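September
By the Filwood Reuse Study team

4. Drive removal and caddy reuse

4.1 Materials

The desktop computers in this part of the study came from two collection points, Bunwood and Filwood, and had been retired from office use. In total 659 cases were opened. Most had at least one hard drive still fitted, usually in a plastic caddy that slides or clips into a bay near the front of the case. The remainder had drives screwed straight to the metalwork, and these are dealt with in Section 5.

We use 'caddy' for the removable plastic carrier that holds a single drive, and 'cage' for the fixed part of the case that receives it. Makers' manuals are not consistent on this point. Some call the caddy a bracket, a tray or a sled, and one uses 'cage' for both parts.

Cases were stored on open shelving at the Filwood workshop until needed. They were dusted before opening but not otherwise cleaned, and no parts were taken out beforehand. Side panels were removed and kept with their own case, as mixing them up had cost us a good deal of time in the pilot.

4.2 Procedure

Each case was laid on its side on the bench with the main board facing up. The power lead was removed and the machine left to stand. The data cable was then unplugged from the drive, followed by the drive's power connector. Where cables ran across the top of the bay they were moved aside and held with a soft tie -- we did not cut any, even where the machine was clearly going for scrap.

The caddy was released by its tab or latch and drawn out in line with the bay. Pulling at an angle was the main cause of damage in the pilot, when 52 caddies were cracked or lost a locating pin. For the main run the written instructions were changed to say that the caddy should be supported from both sides as soon as it was clear of the bay, and that the drive should stay in its caddy until both had been logged.

Logging took place at a second bench. The drive's serial number was recorded along with the colour of the caddy, the position of the bay and any visible damage. Drives were then passed to Hirkell for erasing. Empty caddies were sorted by type and put into shallow trays.

4.3 Caddy types

Plastic caddies fell into two broad groups. The first has a one-piece frame that flexes outwards to let the drive drop in, with short pins that sit in the drive's screw holes. The second has a rigid frame and a separate handle. Coloured plastic, blue above all, was common in both groups and made the removable parts easy to find among the boards and wiring (Figure 3). 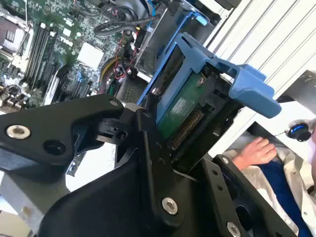

Figure 3. Hard drive in a light-blue caddy, with a second drive bay and the main board in the open case.

Flexing frames came out faster but were more likely to be brittle. We put this down to age and heat, though the purchase records were too patchy to test the idea. Rigid frames lasted well, and their commonest fault was a stiff handle.

Across both groups, the locating pins were the weak point. A caddy with one pin missing will still hold a drive, but it may rattle, and we did not pass such caddies for reuse. Those with all pins present and a working latch or handle were offered to Condori, a small refurbisher that keeps a stock of spares for older machines. Condori asked for them to be sorted by fit alone, so the colour recorded at the logging bench was not used at this stage.

Metal enclosures were kept apart from the plastic caddies throughout. They were heavier, took up more tray space and were rarely asked for as spares. Their handling is described with the screw-mounted drives in Section 5.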